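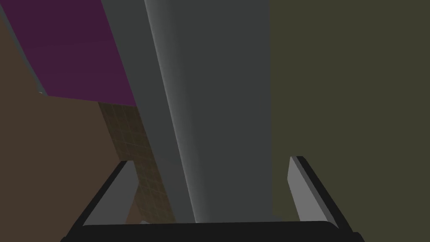
회색 기둥과 벌어진 그리퍼. 렌더링 화면.

스텀프 바로 뒤에 서는 남자
저크턴의 드루렐 크리켓 클럽, 포수 웨인 포더길과 보낸 초여름

오전 일곱 시 반. 슈바이거 구장. 잔디 아직 축축하고 클럽하우스 문은 잠겨 있다. 주차장에 차 한 대. 트렁크 열어놓고 글러브 안쪽에 입는 얇은 면장갑을 고르는 사람이 웨인 포더길(Wayne Fothergill)이다. 왼손용이 자꾸 모자란다고 한다. 오른손은 남고. 이유는 모른단다.

"왼손을 더 많이 쓰나 보죠 뭐."

크리켓에서 위킷키퍼, 그러니까 타자 뒤에서 공을 받는 포수 얘기를 쓰겠다고 했을 때 편집장 반응은 시큰둥했다. 타자를 쓰지. 투수를 쓰든가. 맞는 말이다. 기록지에서 키퍼가 차지하는 칸은 작고, 잘한 날은 더 작다. 그래도 갔다. 저크턴까지 기차 갈아타고, 마지막 구간은 버스.

포더길은 좀 특이한 키퍼다. 중속 투수가 던질 때도 스텀프에 붙어 선다. 보통은 뒤로 물러난다. 공이 빠르니까. 물러나면 반응할 시간이 생기고, 배트 끝에 스친 공을 잡을 확률이 올라간다. 대신 타자가 앞으로 마음껏 걸어 나와 친다. 스텀핑 당할 걱정이 없어서다. 붙어 서면 반대가 된다. 타자는 크리스 안에 발이 묶이고, 키퍼는 얼굴 앞에서 튀는 공을 감으로 받는다. 헬멧은 쓴다. 그래도 무섭다. 옆에서 보는 내가 무서웠다.

드루렐은 조테티 리그 소속이다. 작은 리그. 관중은 대개 가족이고 개를 데려오는 사람도 꽤 된다. 클럽은 원래 빠른 투수의 팀이었다. 언덕 쪽에서 바람을 등지고 냅다 던지는 팀. 그 투수들이 이직이니 무릎이니 하며 하나둘 빠졌고 남은 건 중속 투수들과 느린 스핀 투수 하나. 시즌 전에 전력 얘기가 나올 때마다 다들 말끝을 흐렸다고 한다.

그때 포더길이 앞으로 나가 서겠다고 했다. 문자 그대로 몇 걸음 앞으로.

"빠르지 않으면 빨라 보이게 하면 되거든요. 타자가 못 나오면 그 공이 빨라져요. 체감이."

이론은 간단하다. 타자가 한 걸음 나와서 치면 공이 떨어지는 지점을 자기가 정할 수 있다. 좋은 길이의 공도 풀토스 비슷하게 만들어버린다. 못 나오면 투수가 정한 자리에서 쳐야 하고. 같은 속도인데 어려워진다. 다만 그걸 하려면 뒤에서 받는 사람이 안 흘려야 한다. 흘리면 바이, 네 점짜리 바이. 작은 구장이라 공이 금방 경계선에 닿는다.
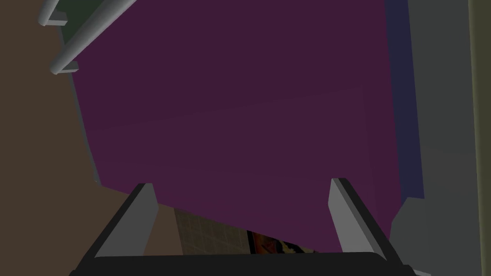
훈련은 단조롭다. 테니스공부터. 벽에 던지고 받는다. 글러브 없이. 다음은 골프공, 이건 튀는 게 제멋대로라 욕이 좀 나온다. 그다음에야 진짜 공이다. 한 번에 최대 20분, 더는 안 한다. 집중이 떨어지면 손가락이 먼저 다친다고. 오른손 새끼손가락을 보여주는데 마디가 조금 돌아가 있다. 언제 그랬는지는 대답을 얼버무렸다. 테니스공이었을 거라고 나중에 동료가 귀뜸해줬다.

자세 얘기를 하자면 한참이다. 쭈그려 앉는 깊이, 발 간격, 글러브 끝이 땅에 닿는지 안 닿는지. 제일 많이 강조한 건 일어나는 타이밍이었다. 공이 튄 다음에 일어나라. 먼저 일어나면 낮게 깔리는 공에 손이 못 내려간다. 손은 위로 올리기는 쉽고 아래로 내리기는 어렵다. 젊은 키퍼들이 실수하는 게 거의 다 이거라고 한다. 투수가 손을 놓는 순간 벌써 일어나 있다. 무서우니까. 앉아 있으려면 참아야 한다.

"참는 게 기술의 절반은 돼요. 나머지는 발."

발. 레그 쪽으로 빠지는 공이 문제다. 오른손 타자 기준으로 타자 몸 뒤로 사라지는 공. 키퍼 눈에 공이 안 보이는 구간이 생긴다. 배트와 다리와 패드가 다 가린다. 그때는 투수 손에서 나온 각도를 기억해 두고, 나올 자리로 먼저 가 있어야 한다. 옆으로 한 발, 머리는 그대로. 머리가 따라 흔들리면 끝이라고. 훈련 때는 타자 자리에 큰 판자를 세워놓고 연습한다. 판자 뒤에서 튀어나오는 공을 받는다. 해보라길래 해봤다. 하나도 못 받았다. 정강이에 맞았다.

투수들 의견도 들었다. 처음부터 다 좋아한 건 아니다. 중속 투수에게 키퍼가 바로 뒤에 붙는다는 건, 뭐랄까, 너 느리다는 소리로 들린다. 한 투수는 시즌 첫 경기에서 포더길이 걸어 나오는 걸 보고 손짓으로 물러나라 했단다. 포더길은 못 본 척했고. 세 번째 공에 타자가 헛치면서 발이 살짝 들렸다. 베일이 날아갔다. 그다음부터 손짓은 없었다.

재밌는 건 투수들 제구가 좋아졌다는 점. 키퍼가 멀리 있을 땐 짧은 공을 던져도 알아서 받아주겠거니 했는데, 바로 뒤에 사람 얼굴이 있으니 함부로 못 던지겠다고 한다. 한 명은 그걸 예의라고 불렀다. 다른 한 명은 부담이라고 했다. 던지는 길이는 둘 다 일정해졌다.

경기 얘기. 6월, 슈바이거 홈. 오후 한 시 시작. 단축 경기라 다들 급했다. 드루렐이 먼저 쳤고 썩 좋지 않았다. 초반에 주장이 자기 스텀프로 공을 끌어들였고 가운데 타선은 서로 콜을 안 해서 런아웃. 포더길은 8번으로 나가서 13점. 본인 말로는 네 점짜리 하나는 에지였다고. 나머지도 예쁘진 않았다. 어쨌든 막판에 그 점수가 있어서 상대에게 내준 목표가 초라하지는 않은 정도.

쉬는 시간에 차와 샌드위치. 오이, 계란, 뭔지 모를 스프레드. 포더길은 안 먹는다. 클럽하우스 뒤쪽 계단에 앉아 손을 주무른다. 말 걸지 말라는 분위기였는데 걸었다. 무슨 생각 하냐고.

"상대 3번. 앞발이 커요."

그게 다였다. 메모장에 그대로 적었다.

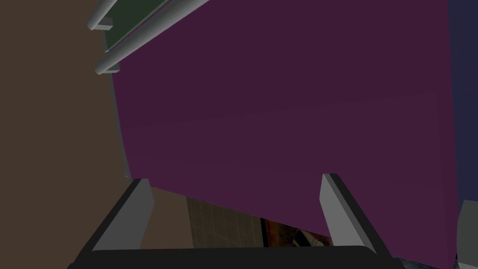 후반전, 상대 공격. 오프닝 둘이 잘 쳤다. 너무 잘 쳐서 드루렐 쪽 응원이 조용해졌다. 새 공이 아직 단단할 때는 포더길도 뒤로 물러나 있었다. 무조건 붙는 건 아니다. 공이 새것이고 옆으로 움직임이 클 때는 에지 확률이 높으니 뒤가 맞다고 한다. 고집으로 하는 일은 아니라고 여러번 말했다. 공이 낡고 움직임이 죽으면 그때 나간다.

몇 오버 지나서 나왔다. 헬멧 받아 쓰고. 타자가 뒤를 힐끔 봤다. 이 힐끔이 중요하다고, 경기 전에 포더길이 말한 적이 있다. 뒤를 보는 타자는 이미 발 생각을 하고 있다고. 발 생각을 하면 손이 늦는다.

첫 번째는 그 3번 타자였다. 앞발이 크다던. 정말 컸다. 오프 스텀프 바깥으로 살짝 빠지는 평범한 공이었는데 몸이 쭉 따라갔고, 뒷발이 선 위에 걸렸다. 선 위는 안쪽이 아니다. 크리켓에서 선은 타자 편이 아니다. 글러브가 공을 받자마자 짧게 돌아왔고 베일이 떨어졌다. 스퀘어 레그 심판이 잠깐 뜸을 들이다 손가락을 들었다. 타자는 한참 자기 발을 내려다봤다.

두 번째는 더 지저분했다. 레그 쪽으로 빠진 공. 투수가 잘못 던진 거다, 와이드가 될 뻔한. 타자가 휘두르다 중심을 잃고 앞으로 한 걸음. 포더길은 이미 그쪽에 가 있었다. 가려서 안 보였을 텐데. 왼손 한 손으로 공을 받아 그대로 스텀프를 쓸었다. 위킷이 됐고 와이드 한 점도 상대에게 갔다. 투수가 제일 놀란 얼굴이었다. 기록지에는 스텀핑 2, 글자 두 개와 숫자 하나.

그 뒤로 상대 타자들이 크리스 안에서 나오질 않았다. 깊숙이 서서 기다렸다. 그러니까 이번엔 LBW가 나온다. 패드 맞고 아웃. 스핀 투수는 아예 다른 사람 같았다. 느린 공이 더 느려졌고 타자들은 더 조급해졌다. 높이 띄운 공이 롱온에서 잡혔을 때 벤치가 처음으로 시끄러워졌다. 누가 아이스박스를 두드렸다.

완벽했냐면 아니다. 중간에 하나 흘렸다. 낮게 깔린 공이 글러브 밑으로 빠져서 경계선까지 굴러갔다. 바이 네 점. 포더길은 땅을 한 번 발로 눌렀을 뿐 말이 없었다. 캐치도 하나 놓쳤다. 두꺼운 에지였고 손목에 맞고 떨어졌다. 뒤에 서 있었으면 쉬운 공이었다. 스탠드에서 어떤 아저씨가 뒤로 가라고 소리쳤다. 그것도 맞는 말이긴 하다. 이 방식은 놓치는 걸 감수하고 쓰는 방식이다. 얻는 쪽은 잘 안 보이고 놓친 쪽은 다 보인다.

마지막 오버까지 갔다. 상대는 꼬리 타선. 드루렐은 필더를 멀리 깔았고 포더길은 그대로 붙어 있었다. 큰 거 하나면 뒤집히는 상황. 타자는 나가서 치고 싶은데 못 나간다. 제자리에서 크게 돌렸다. 헛침. 다시 돌렸다. 스텀프 맞는 소리. 그 소리는 멀리서 들어도 안다. 드루렐 승.
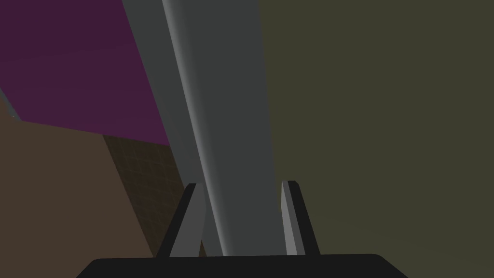

비스듬히 뻗은 회색 물체와 그리퍼의 두 손가락. 렌더링 화면.

경기 끝나고는 다들 바에 모였다. 클럽하우스 바는 낡았고 맥주는 미지근했다. 포더길은 얼음 봉지에 왼손을 넣고 앉아 있었다. 축하 인사는 거의 투수들한테 갔다. 마지막 위킷을 잡은 친구가 돌아가며 등을 두드려 맞고 있었고. 서운하지 않냐고 물었더니 질문을 잘 이해 못 하는 눈치였다. 한 번 더 물었다.

"바이 네 점은 제 건데요. 그건 제가 줬죠."

데이터 얘기도 잠깐. 큰 리그는 키퍼 수비를 숫자로 만들려고 애쓴다. 놓친 기회, 막은 점수, 그런 식으로. 조테티 리그엔 그런 게 없다. 손으로 쓰는 기록지 한 장. 타자가 나오지 않아서 안 생긴 점수는 어디에도 안 적힌다. 드루렐의 기록 담당은 이번 시즌부터 여백에 연필로 작은 표시를 한다. 키퍼가 붙어 선 오버에 점 하나. 시즌 끝나면 점 있는 오버랑 없는 오버를 비교해볼 생각이란다. 재밌을 것 같다. 표본이 작다고 본인도 인정했다. 상대 수준도 들쭉날쭉하고.

후배 얘기를 빼먹을 뻔했다. 2군에 십대 키퍼가 하나 있다. 경기 내내 경계선 밖에서 보고 있었다. 쭈그려 앉았다 일어났다, 공마다 따라 하면서. 포더길이 글러브를 물려줬냐고 물으니 아니란다. 남의 글러브는 손에 안 맞는다고. 대신 면장갑은 준다. 오른손 걸로. 남으니까.

다음 원정은 힘들 거다. 상대 구장 바운스가 고르지 않다고 소문이 났다. 어떤 공은 발목, 어떤 공은 턱. 그런 데서도 붙을 거냐 물었다. 포더길은 가서 봐야 안다고 했다. 워밍업 때 열쇠로 피치를 눌러보고, 공을 몇 개 떨어뜨려 보고, 그다음에 정한다고. 주장은 옆에서 듣다가 제발 이번엔 좀 뒤에 서라고 했다. 치과 예약이 잡기 어렵단다. 반은 진담 같았다.

버스 시간이 다 돼서 먼저 나왔다. 저녁 여덟 시 조금 전인데 아직 밝았다. 아웃필드에서는 애들이 테니스공으로 자기들끼리 경기를 하고 있었고, 키퍼 보는 아이는 스텀프에서 한참 뒤에 서 있었다. 누가 앞으로 오라고 소리를 질렀다. 안 갔다.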